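4.2 Collecting the door demonstrations by remote control 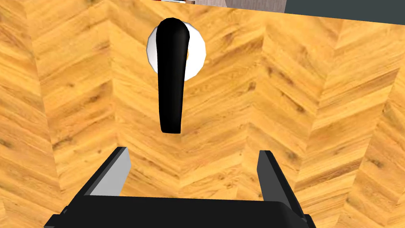
Figure 3. Wrist view in the simulator during a lever-handle demonstration, with the open gripper lined up under the handle.

I'll admit I thought doors would be the easy part of this project. You grab a handle, you turn it, you pull. Ama Antwi and I gave ourselves a couple of afternoons in September for it and ended up spending most of the month (and a lot of coffee) on this one task!

We drove the arm in Zalteo, our simulator, with a handheld controller that sends small position changes to the gripper. The operator gets two windows side by side: a room view from a fixed spot, and the wrist view you see in Figure 3. I figured people would live in the room view and glance at the other one now and then. They did the opposite. Once the gripper gets near the door, the room view is pretty much useless, because the arm blocks the handle, and everyone I watched ended up steering by the two fingers and the gap between them. Get the lever into the middle of that gap, creep forward, close. Eleni Gashi called it threading the needle and the name stuck, so that's what we call this phase in the logs and in Table 2.

We kept 381 demonstrations for training and set aside another 195 for testing. We recorded quite a few more than that – I threw out anything where the operator let go of the controller halfway through, or where the fingers passed straight through the door because of a contact bug that we've since fixed. I did not throw out the clumsy ones. If somebody missed the lever, backed off and tried again, the whole thing stayed in, second try and all. Villaseñor, our older policy, was trained only on clean runs, and it had no idea what to do after a miss. It would just keep closing on air.

The door surface changes from one episode to the next, and so does the handle. Busy wood patterns like the herringbone in Figure 3 were my idea, and I got some grumbling for it. My worry was that a policy trained on plain white doors would learn to look for "the thing that isn't white" and call that a handle. A black lever on a white rosette is still easy to pick out against zigzag planks, for a person anyway. A brown lever on the same wood is a lot meaner, and we have those too.

One thing I'd do differently is the controller speed. We let each operator pick their own, which felt friendly at the time, but it means the same reach can take one person 400 time steps and another person 752. We resampled everything before training so the policy wouldn't have to learn two tempos, and that mostly worked, although the slow demonstrations still have these long pauses right before the fingers close. I tried trimming the pauses and the grasps got worse, so I put them back. Section 5.1 has both versions.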